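PRESS RELEASE
For immediate use

Can a machine do the washing-up yet? Davano says ask again later

We get asked one question more than any other at Davano, usually by somebody's mum: when can I have one that does the house? So this spring we stopped dodging it and wrote down an answer. Our new report, Grabner, is out on Tuesday, and the short version is "some of it, slowly, with you standing nearby".

I wrote most of it, so I'm allowed to be blunt (and a bit fond!). We set an arm 124 small jobs from kitchens, laundries and shop floors, and it managed 60 of them to a standard I'd accept from a teenager. Folding a fitted sheet wasn't one of them.

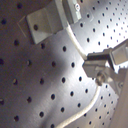 Davano Everyday Jobs Team

What surprised me was where the trouble sits. People imagine it's the thinking, and sometimes it is, but so much of our week goes on fingers, cables and brackets – getting a gripper up to a thing at the right angle without its own wiring getting in the way. You and I reach behind the toaster for a dropped spoon and never give it a thought. An arm has to bring its whole elbow along.
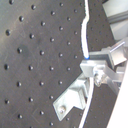

White cable with a blue tip, above the metal bracketry on the perforated plate.

Shops come out of it better than homes. A stockroom shelf stays where you put it, the boxes are mostly box-shaped, and nobody leaves a sock on the till. Our trial partner, Grultetti, gave us four jobs from its stockroom and I'd happily hand over two of them now: moving full trays and facing up tins. The other two, bagging loose fruit and peeling off price stickers, can stay with people for a good while yet.

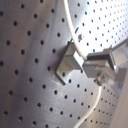 Homes are another matter. Every kitchen drawer is its own little disaster, mine included, and a machine that copes with your cutlery may well come unstuck on your neighbour's. I'd love to promise you an ironing robot by May. I can't, and I'd be wary of any firm that does.

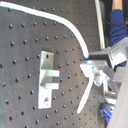
Our next round of work, Alline, is all about small fixed parts: hooks, latches, catches, the fiddly bits on the insides of cupboards. They sound dull, but half the chores in a house start with one. Take a plain bracket with two short prongs and a narrow slot between them, fixed flat to a board with the gripper jaw pointing at it. To you that's nothing much, but to an arm a gap like that is a proper test of aim, and it's the sort of thing I want done well before we go anywhere near anyone's crockery.

Grabner is free to read, and we're glad to talk to shops that fancy setting us a job.

Contact: Davano press desk | © Davano | Back to top

Related items
Grultetti stockroom trial: the four jobs
Why fitted sheets beat us
Alline: what we're trying next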